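Home | Food | People | Ernville | Archive | Contact

"I throw away less and I label more"

February 19, 2019

Armelle Delorme keeps her spices, pastes and coffee on the table instead of in the cupboard. She started in December, when she moved into a flat over the old Picard bakery in Ernville and found that the kitchen had one shelf, and that one too high to reach without a chair.

"I had a box of jars and nowhere to put them," she says. "So I put them on the table and left them there for a week. After a week I knew which ones I used."

There were 32 jars in the box. She kept 24. The rest went to her neighbour, Kalevi Tikkanen, apart from a paprika that had lost its colour and a mustard she doesn't want to talk about.

Delorme cooked in a school canteen for years and says the habits came with her. Everything was dated there, and everything had a place. At home she had let it slide.

"You buy cumin because the recipe says cumin. Then you buy it again because you can't see the first one. I had three of them open."

Her method takes an hour or so on a free morning. She wipes the table, brings out everything that is dry or in a jar, and opens each lid. If it smells of nothing, it goes. If it is nearly finished, it goes to the front and gets used that week.

"People start with the shelf. They buy racks and baskets. I would start with the table. You need a bare bit in the middle to work in, and you move things through it one at a time."

Does she pour everything into matching jars? She shakes her head. She did it once, and it took her two evenings.

"I ended up with two brown powders and no idea which was which. One was cinnamon. I found out with a soup." 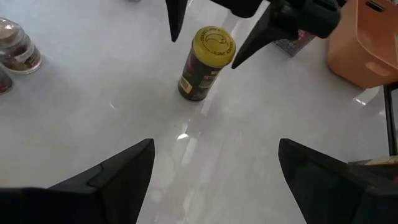 Since then she has left most things in what they came in, provided the lid screws down properly. Small jars stay small. "If you put a little bit of something in a big jar, it looks as if you've run out, and you buy more."

Flat packets are harder, because they slide under other things. She tried standing them up in a bread tin, then went back to laying them down where she could see an edge.

Her daughter-in-law, Inès Le Goff, has asked her to do the same in her kitchen. Delorme has said yes, on condition that Inès is out of the house.

"She'd want to keep everything. I'll ring her about the saffron. The rest I can decide."

114 shares | 24 comments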